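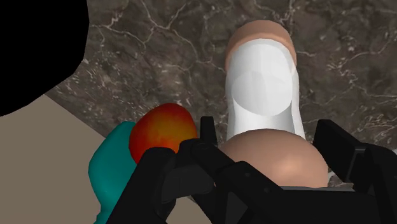 Setup and Upkeep of a Simulated Kitchen Arm Cell
Project report, Robotics Lab Course, Guerreiro Technical College
Submitted 10/04/2023

1. What the project covered

Our group was given one simulated cell to set up and keep running for the term. The cell is called Kerkari. It has a robot arm with a black gripper working at a marble kitchen counter, with food and kitchen items as the objects to handle. Other groups wrote the grasping code. Our job was the cell itself: mounting the arm, setting the joints and fingers, placing the cameras, and fixing whatever stopped the other groups from using it.

Everything ran in Zesari, the simulator installed on the lab machines. Logs were collected with Brelus, a small script package left over from an earlier class.

2. Setting up the arm

The arm came as a model file with its base at the room origin, so the first task was to move it to the counter. We set the base height first and then turned it until the gripper could reach the work area without folding the elbow all the way in. The first base position put the elbow too close to the wall, and the planner refused about half of the targets. Moving the base 60 mm toward the open side of the counter fixed most of that.

Joint limits were copied from the model file and then narrowed by 3 degrees at each end. Without this margin the arm would settle right on a limit and the controller would chatter. We saved the home pose as a named pose so that every run starts from the same joint values.
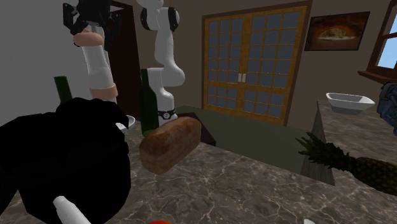 Figure 2. Arm and gripper over the counter in the Kerkari cell, with the bread, bottles and pineapple in place.

3. Gripper

The gripper took longer than the arm. The linkage on each side has several joints that have to move together. In our first build one of them was left free, so the left finger closed late and pushed objects sideways before the right finger touched them. We found this by closing the gripper on nothing and plotting both finger angles. After we tied the free joint to its driver, the two curves matched.

The contact settings were next. With the default friction, round items slid out when the arm lifted. We raised the friction on the finger pads only and left the objects alone - changing the objects would have affected the other groups' results.

4. Routine checks

Before each lab session one of us ran the same list:

Load the cell and send the arm to the home pose.
Open and close the gripper once with nothing in it.
Compare the finger angles with the saved curves.
Reset all objects and let them settle.
Check the log folder for free space.

By the end of the term Brelus had logged 3,821 gripper cycles. Of these, 211 ended with a fault. Most were planner timeouts, which we cleared by sending the arm home and loading the target again.

5. Repairs during the term

In April the arm began to shake at the wrist when it stopped. We suspected the joint limits again, but the cause was a gain value that had been overwritten when someone merged an old settings file. We put the correct value back and made the file read-only.

The second repair was to the object reset. Items were being placed slightly inside the counter surface and then jumped when physics started. We raised the start height a little and added a short wait before the arm is allowed to move.

6. Remaining problems

The planner is still slow when the target is behind a tall object. The arm gets there, but it takes a long way around and sometimes passes close to its own base. We tried adding a middle pose by hand, and it helped for the targets we tested. It has not been added to the shared version yet.

The settings file, the saved finger curves and the check list are in the Kerkari folder on the lab drive. Anyone changing the base position should record the finger curves again afterward and update the home pose in the same commit.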